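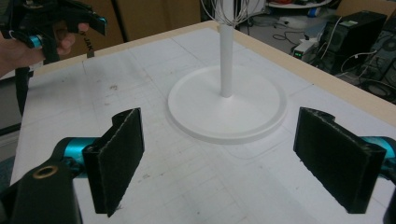 쿠룹(Kurup) 조작연구동 방문 결과 보고
가사 및 매장 업무 자동화 수준 점검

1. 방문 개요
우리 기관은 3월 로스소프(Losthorpe) 소재 쿠룹 조작연구동을 방문하여 가정 및 소규모 매장의 반복 업무를 기계가 어느 수준까지 수행할 수 있는지 확인하였다. 방문단은 생활서비스과와 시설운영과 소속 직원 6명으로 구성되었으며, 현지 안내는 연구동 운영책임자 발라크리슈난 토머스(Balakrishnan Thomas)와 작업설계 담당 기타 마라르(Geetha Marar)가 맡았다. 일정은 오전 10시 연구동 소개로 시작하여 작업 참관, 질의응답, 공용주방 견학의 순으로 진행되었다.

이번 방문은 지난해 하반기 급식시설 인력 수급 검토 과정에서 제기된 질의에 따른 것이다. 당시 각 시설은 조리 자체보다 조리 전후의 정리, 세척, 비품 복귀에 드는 시간이 과중하다고 보고하였고, 해당 업무의 기계화 가능 여부를 확인해 달라고 요청한 바 있다.

2. 연구동 현황
연구동은 식기 정리, 선반 진열, 포장재 분류 등 3개 분야의 작업을 다루고 있다. 이 가운데 방문단이 가장 오래 참관한 분야는 주방 도구 정리이다. 사람이 양손에 그리퍼를 쥐고 작업을 직접 수행하면 그 동작이 기록되고, 이 기록이 이후 로봇 팔의 학습에 쓰인다. 토머스 책임자는 현재까지 주방 도구 분야에서 확보한 시연이 625건이며, 이 중 104건은 동작 중단 또는 기록 누락으로 재검토 대상에 올라 있다고 설명하였다.

작업대는 격자가 인쇄된 흰 종이로 덮여 있고, 그 위에 흰색 머그 걸이대가 놓인다. 작업자는 걸이대와 거품기를 대상으로 동작을 수행한다. 마라르 담당은 거품기를 택한 이유로 손잡이와 철사 부분의 형태 차이를 들었다. 손잡이는 집기 쉬우나 철사 부분은 잡는 위치에 따라 방향이 틀어지기 쉽고, 고리에 거는 단계에서 오차가 그대로 드러난다는 것이다.

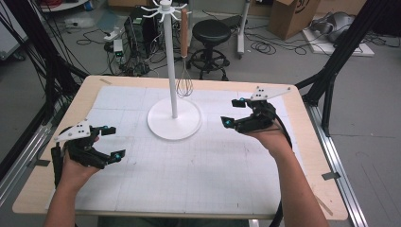 사람에게는 몇 초면 끝나는 일이지만, 연구동의 설명에 따르면 이 작업은 여러 판단이 이어지는 과정이다. 도구의 어느 쪽을 잡을지, 다른 손으로 받침을 눌러 줄지, 어느 고리가 비어 있는지를 매번 새로 정해야 한다. 걸이대의 위치가 조금만 달라져도 이미 학습한 경로를 그대로 사용할 수 없다. 방문단은 양손을 함께 쓰는 작업이 한 손 작업보다 현저히 어렵다는 점을 여러 차례 안내받았다.

3. 질의응답 주요 내용
가. 현장 투입 시기
토머스 책임자는 정해진 위치의 물건을 정해진 위치로 옮기는 작업은 제한적으로 투입이 가능하나, 물건의 종류와 놓인 상태가 수시로 바뀌는 일반 주방에는 아직 권하지 않는다고 답변하였다. 구체적인 투입 연도는 제시하지 않았다.

나. 작업 속도
시설운영과에서 사람과의 속도 차이를 질의하였다. 연구동은 속도보다 실패 후의 복구를 우선 과제로 보고 있다고 답하였다. 도구를 떨어뜨렸을 때 스스로 다시 집어 이어 가지 못하면 직원이 곁에 머물러야 하므로 인력 절감 효과가 없다는 설명이었다.

다. 위생 및 안전
식품과 직접 접촉하는 도구를 다룰 경우 손끝 패드의 세척 및 교체 기준이 필요하다. 연구동은 별도 기준을 마련 중이며 완료 시 우리 기관에 공유하기로 하였다. 사람과 같은 공간에서 가동할 때의 정지 조건에 대해서는 서면 답변을 요청하였다.
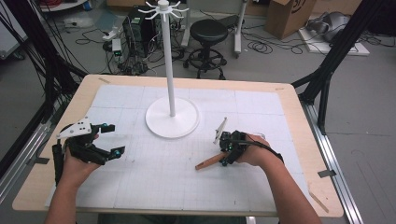
4. 공용주방 견학
오후에는 연구동과 협력 관계에 있는 쿨레티(Culletti) 공용주방을 견학하였다. 이곳은 플라노프(Flanov)라는 명칭의 식기 이송 장치를 시범 운영하고 있다. 규격 바구니에 담긴 식기를 세척대에서 건조대로 옮기는 기능에 한정되며, 바구니에 식기를 담는 일과 건조 후 도구를 제자리에 거는 일은 직원이 한다. 주방 측은 무거운 바구니를 드는 횟수가 줄어든 점을 긍정적으로 평가하였으나, 국자와 집게 등 길이가 긴 도구가 섞이면 장치가 멈추는 경우가 있다고 전하였다.

5. 검토 의견
방문단은 현 단계에서 급식시설의 정리 업무 전체를 기계로 대체하는 것은 시기상조라고 판단한다. 다만 이송과 같이 규격화가 가능한 공정은 개별 시설의 동선과 바닥 여건에 따라 시범 도입을 검토할 수 있다. 도구를 집어 거는 작업은 학습 자료가 축적되는 과정에 있으므로 재검토 대상 시연의 처리 결과를 확인한 후 다시 논의하는 것이 적절하다.

6. 후속 조치
생활서비스과는 시설별로 사용 중인 걸이대와 수납 용기의 규격을 조사하여 연구동에 전달한다. 시설운영과는 정지 조건에 관한 서면 답변을 접수하는 대로 안전 담당 부서와 협의한다. 쿨레티 공용주방의 운영 일지 열람은 별도 공문으로 요청할 예정이다.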